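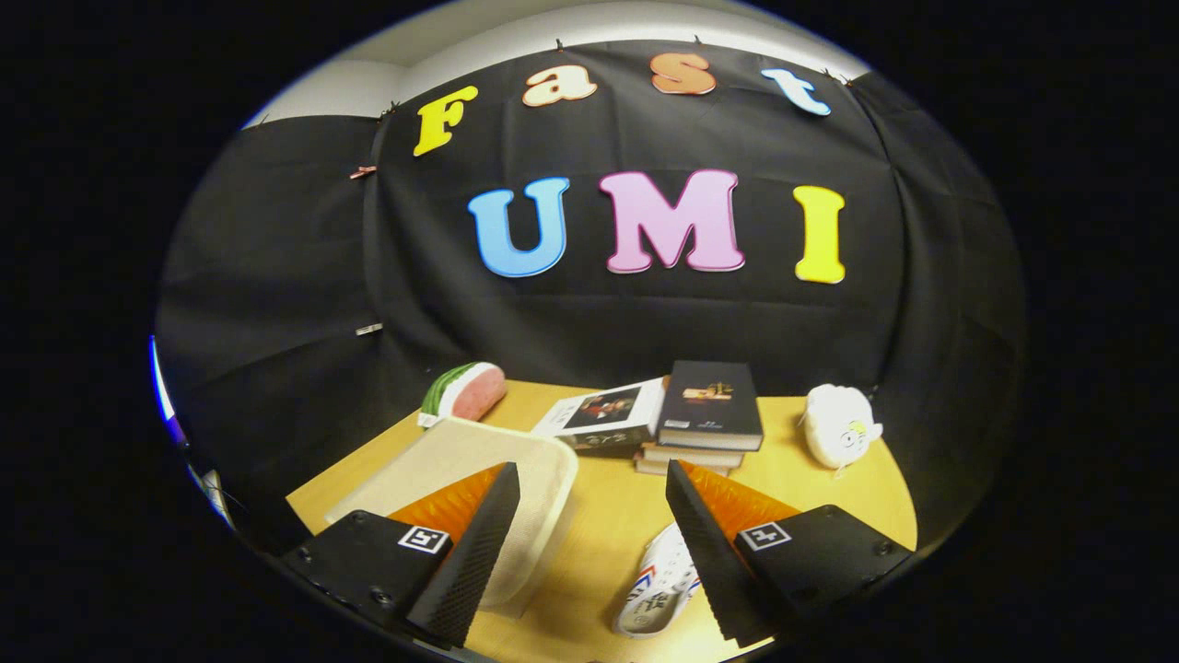

Color is the first thing most people reach for when they make a sign, and it's the last thing I want you to reach for this week! Before color comes value, meaning how light or dark a thing is, and value is what carries a word across a room. Think of cut-out letters on black cloth. A yellow F, a light blue t, a pink M: the colors are all different, but all of them are lighter than the cloth, so they read. The thin contrasting outlines around the letters of "Fast" are a second trick, and we'll get to outlines in part four. Now picture a dark purple letter in the same row. Purple is a perfectly good color and it would still sink.

Lettering for Display, Week 2 handout
Trurkmont Community Arts, evening course

Bring this sheet with you, along with your scrap envelope and the scissors you like best. The studio pairs are fine for card but they chew felt.

1. The squint test

Pin your letters to the background, walk to the far wall, and squint until everything goes soft. Whatever disappears first is your problem letter. I love this test because it takes four seconds and it never gets old. People who have been painting shop windows for half their lives still do it.

If you have trouble judging by squinting, take a black and white photo on your phone. A red and a green that fight like cats in color will often turn into the very same gray.

2. Spacing by eye

Put your ruler away for this part. If you leave equal gaps between letters, the word will look uneven, and the reason is shape. Two straight sides next to each other (as in H and I) seem crowded. Two round sides (O and C) seem far apart even when they're nearly touching. And then there's A next to V, which can practically overlap and still look comfortable.

So we space by area. Imagine pouring sand into each gap – you want the same amount of sand in every one. Start with the worst pair in your word, get that looking right, and match the others to it. Working from left to right usually means you run out of room at the end, and we've all seen the birthday banner where the last three letters are squeezed up against the edge.

Practice words for this week: HILLTOP, AVOCADO, LERTHORPE. The last one is the street the studio is on, and it's a beast. The L and E leave a big hole at the start, and the R and T want to bump.

3. Big word, small word

When a sign has more than one line, decide which line matters most and let it win clearly. A small difference in size looks like a mistake. Try making the main line half again as tall as the other, then step back and see if you want to go further (you probably will!).

Tilting letters is great fun and gives a line some bounce. A few things to keep in mind:

Tilt from the middle of the letter, so its weight stays on the line.
Vary the direction. Three letters leaning the same way look like they're sliding off.
Leave at least one letter standing up straight.

4. Outlines

An outline does two jobs. It sharpens the edge, and it puts a buffer between two colors that don't get along. For a cut letter, the easiest way is to glue it to a second sheet and cut again, leaving a border. Keep the border thin. Once it gets as wide as the strokes of the letter, the inside spaces of a, e and B start closing up and the whole thing goes lumpy.

Cut the inside spaces first, while you still have plenty of paper to hold on to. I forget this myself roughly every other time.

5. Materials

Craft foam: cuts cleanly, holds its edge, a bit springy to glue.
Felt: soft and forgiving, but the corners go fuzzy.
Card: cheap and crisp, curls in damp weather.
Painted plywood: lovely outdoors, a lot of sawing.

For backgrounds I like a matte cloth. Shiny fabric throws glare right where you want people to read. The Hedlund rolls on the back shelf are ours to cut from, so please use the short ends first. The Zirno glue sticks are for paper only.

For next time

Make one word, five letters or more, on a dark background. Then make the same word on a light background using the same letters, and notice which ones you want to swap. Bring both. We'll hang them all on the long wall and do the squint test together on Sat 26 September, with the lights up and then with half of them off – that second round always stirs up some good arguments.

If your word has a W in it, start early.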